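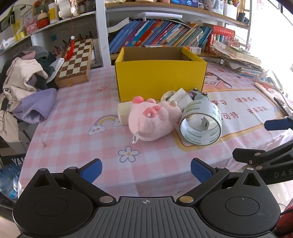 3. 가정 내 포장 작업대의 구성

3.1 조사 대상과 자료

본 절에서는 가정에서 작은 물건을 상자에 담아 보낼 때 작업면 위에 무엇이 놓이고 어떤 순서로 상자에 들어가는지를 다룬다. 자료는 중고 물품 교환 서비스 Distuvel의 이용 가구 가운데 조사에 동의한 167가구에서 얻었다. 각 가구는 평소 포장하던 장소에서 평소 쓰던 재료로 작업하였으며, 연구진은 상자, 완충재, 테이프를 따로 제공하지 않았다. 분석에 포함된 상자는 모두 612개이고, 여기에 담긴 물건은 2,537점이다. 상자를 열어 둔 채 작업이 끝난 경우와 물건이 하나뿐인 경우는 처음부터 제외하였다.

물건의 종류는 Carrillo와 Rosales의 생활 소품 분류를 따르되, 완구 항목을 봉제 완구, 경질 완구, 블록류로 다시 나누었다. 원래 분류에서는 세 가지가 한 항목으로 묶여 있으나, 포장하는 사람의 손이 가는 순서가 서로 달라 한 항목으로 처리하기 어려웠다. 포장 재료는 물건과 별도로 코딩하였다. 다만 구겨진 종이나 휴지처럼 내용물인지 완충재인지 분명하지 않은 것은 '미정'으로 두고, 상자에 들어간 뒤의 위치를 보고 나중에 판정하였다.

3.2 작업면

포장 장소로는 식탁이 가장 많이 쓰였고 거실 바닥과 책상이 그다음이었다. 식탁에서 작업한 가구의 상당수는 식탁보를 걷지 않았다. 면담에서 응답자들은 식탁보를 걷는 일이 번거롭다고 하거나, 상자 밑면이 식탁에 긁히는 것을 피하려 했다고 답하였다. 아이가 있는 집에서는 만화 그림이나 글자가 인쇄된 식탁보가 흔했다. 그림 1의 분홍색과 흰색 체크무늬 식탁보에도 무지개와 구름, 꽃이 인쇄되어 있고, 오른쪽의 흰 바탕 부분에는 "学习", "健康成长" 등의 한자가 적혀 있다.

무늬가 있는 작업면은 기록 과정에서 한 가지 문제를 일으켰다. 1차 코딩에서 코더 두 사람이 인쇄된 그림을 놓인 물건으로 잘못 기입한 사례가 나왔는데, 대부분 꽃, 별, 과일처럼 실제 소품으로도 자주 등장하는 모양이었다. 이후 지침에 "그림자나 두께가 확인되지 않는 작은 도형은 물건으로 기입하지 않는다"는 항목을 넣고 해당 자료를 다시 코딩하였다. 재코딩 뒤에도 의견이 갈린 것은 두 코더가 함께 검토하여 결정하였으며, 결정하지 못한 것은 분석에서 뺐다.

3.3 상자의 위치

상자의 위치는 포장하는 사람을 기준으로 앞, 가운데, 뒤, 좌우의 다섯 구역으로 나누어 기록하였다. 식탁에서는 뒤쪽 구역, 곧 몸에서 먼 쪽에 상자를 두는 배치가 가장 흔했다. 이 경우 물건은 상자와 사람 사이에 모인다. 그림 1에서는 덮개가 열린 노란 종이 상자가 식탁 뒤쪽 가장자리 가까이에 있고, 그 앞에 소품이 한 무리를 이루고 있다. 본문에서는 이러한 배치를 '후방 배치'라 부른다.

후방 배치에서는 물건을 집은 손이 다른 물건 위를 지나 상자로 간다. 무리의 높이가 낮으면 문제가 되지 않지만, 세워 둔 물건이 있으면 소매나 손목이 걸려 쓰러지는 일이 있었다. 바닥 작업에서는 상자를 옆에 두는 배치가 더 많았고 이런 일은 드물었다. 바닥에서는 앉은 사람이 몸을 돌릴 수 있고 물건을 펼쳐 놓을 면적도 넓다. 식탁의 경우 상자를 옆으로 옮기면 의자나 벽에 막히는 집이 많았다.

상자의 크기와 위치 사이에는 뚜렷한 관계가 보이지 않았다. 작은 상자를 쓰는 가구도 큰 상자를 쓸 때와 같은 자리에 놓는 경향이 있었고, 같은 가구가 상자를 바꾸어도 위치는 거의 그대로였다. 상자의 출처는 재사용이 대부분이었다. 재사용 상자 가운데는 겉면에 색이 있고 안쪽은 갈색 종이 그대로인 것이 많았는데, 이런 상자에서는 안쪽 바닥이 어두워 작은 물건이 들어갔는지 다시 들여다보는 행동이 관찰되었다.

3.4 물건의 무리와 담는 순서

작업면에 놓인 물건은 대체로 한두 개의 무리를 이루었다. 무리의 중심에는 부피가 큰 봉제 완구가 놓이는 일이 잦았다. 그림 1에서도 옅은 분홍색 봉제 완구가 옆으로 누운 채 무리의 가운데에 있으며, 그 왼쪽 뒤로 크림색 블록이 일부 가려져 있다. 블록과 같은 단단한 소품은 이처럼 봉제 완구에 가려지거나 기대어 있는 경우가 많아, 처음 눈에 띄는 순서와 실제로 담기는 순서가 어긋나는 원인이 되었다.

담는 순서는 세 가지 유형으로 정리된다. 첫째는 단단한 것을 먼저 넣고 봉제 완구로 위를 덮는 유형이다. 둘째는 봉제 완구를 바닥에 깔고 그 위에 단단한 것을 올리는 유형이다. 셋째는 손에 가까운 것부터 차례로 넣는 유형으로, 물건의 성질과 관계없이 무리의 앞쪽이 먼저 비워졌다. 첫째 유형과 셋째 유형이 비슷한 비율로 많았고 둘째 유형은 적었다. 둘째 유형을 택한 가구는 면담에서 깨지기 쉬운 물건을 받는 사람이 먼저 꺼내게 하려 했다고 설명하였다.

셋째 유형에서는 다시 꺼내는 행동이 가장 많았다. 상자가 거의 찬 뒤에 가려져 있던 블록이나 바퀴 달린 소품이 남는 경우이며, 이때 포장하는 사람은 봉제 완구를 눌러 자리를 만들거나, 하나를 꺼내고 빈 곳에 단단한 물건을 끼워 넣었다. 완전히 비우고 처음부터 다시 담은 예는 대략 5건이다. 봉제 완구를 눌러 넣은 상자는 덮개가 들뜨기 쉬웠고, 테이프를 한 번 더 감는 일로 이어졌다.

봉제 완구에 달린 고리형 꼬리표도 작업에 영향을 주었다. 꼬리표를 잡아 완구를 들어 올리는 사람이 있는가 하면, 꼬리표를 안쪽으로 접어 넣은 다음 몸통을 잡는 사람도 있었다. 교환 서비스에서는 꼬리표의 유무가 물건 상태를 나타내는 표시로 쓰이므로, 후자의 방식은 보내는 사람이 이를 보존하려 한 것으로 해석할 수 있다. 그러나 면담에서 이 점을 직접 말한 응답자는 적었다.

3.5 포장 재료의 자리

테이프는 상자에 들어가지 않는 물건이지만 무리 안에 섞여 있는 일이 많았다. 그림 1의 큰 투명 포장 테이프는 봉제 완구 오른쪽에 세워져 있고 심지에는 녹색 글자가 반복되어 있다. 뒤쪽의 구겨진 흰 종이 또는 휴지는 1차 코딩에서 '미정'으로 처리된 유형에 해당한다. 이 종이에 일부 가려진 둥근 물건 역시 또 다른 테이프일 가능성이 있으나 확정할 수 없어 재료 수에 넣지 않았다.

테이프를 세워 두는 방식과 눕혀 두는 방식은 가구별로 일정하였다. 세워 둔 테이프는 가장자리를 한 손으로 집기 쉬우나 굴러갈 수 있다. 식탁보가 깔린 작업면에서는 굴러서 바닥에 떨어진 사례가 드물었고, 맨 상판에서는 더 자주 나타났다. 눕혀 둔 테이프의 안쪽 구멍은 작은 물건을 잠시 모아 두는 자리로 쓰이기도 하였다. 이때 구멍 안에 둔 물건을 잊고 상자를 닫은 사례가 있어, 면담에서 여러 응답자가 같은 경험을 언급하였다.

재료를 무리와 떨어뜨려 의자 위나 식탁 끝에 둔 가구에서는 마감 단계가 길어졌다. 손으로 덮개를 누른 채 테이프에 닿지 못해 다시 손을 떼는 동작이 반복되었기 때문이다. 반대로 테이프가 무리 안에 있던 가구에서는 담는 단계에서 테이프를 옆으로 치우는 동작이 추가되었다. 두 배치의 전체 작업 시간은 큰 차이를 보이지 않았다.

3.6 자료의 한계

조사 가구가 한 교환 서비스의 이용자에 치우쳐 있어 포장 경험이 많은 사람이 더 많이 포함되었을 수 있다. 또한 자료 수집이 5월에 시작되어 계절 용품의 비중이 낮다. 두꺼운 옷이나 담요를 함께 보내는 경우에는 봉제 완구의 완충 역할이 달라질 것으로 보인다. 작업면의 한쪽에서 기록한 자료에서는 뒤에 놓인 물건의 종류를 판정하지 못한 예가 있었고, 이들은 3.4절의 순서 분석에서 제외하였다. 제외된 물건의 목록과 판정 기준은 부록에 실었다.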